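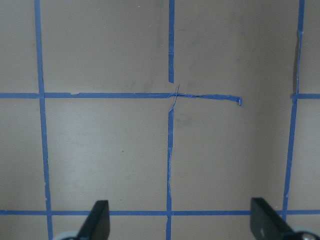 Write down where the table is

By Nobuhle Naidoo
2018-11-06
Print this page | E-mail this article

Most of the arguments I have had about robot software this year were really about coordinate frames. Somebody says the planner is bad. We look, and the planner did what it was told, in a frame that was wrong by a few millimetres.

My view is that small teams should stop hiding this in code. At Drodar we used to keep the camera-to-gripper transform in a settings file that three programs read and two of them quietly changed. When a pick missed, each program had its own idea of where the table was. It took us until December last year to find that out, and we only found it by printing the numbers side by side.

The usual answer is to learn the correction from data. Hegarty argues for this, and he has a point: with 700 recorded picks you can fit an offset that makes the misses go away. But you then have an offset that depends on one camera mount, and the day somebody loosens a screw you start again. I would sooner have a check that takes 28 seconds and fails loudly.

Painter's tape is good enough for that check. Lay out some lines, drive the gripper to a crossing you have measured with a ruler, and compare what the wrist camera reports with what the ruler says. The lines need not be straight or tidy. A detector that only works on a perfect printed grid will let you down on a real bench, and tape that wrinkles, curls and frays tells you early how much your line fitting can stand. Ours rejected 48 good crossings before we loosened the threshold.

Plikov's tools do some of this already, though the report comes out as one score, and a score of 3 tells me very little. I want the error for each axis, with the time and the name of the file it came from.

The group at Drandport runs its check before every session and refuses to start the arm if it fails. I think that should be the default everywhere.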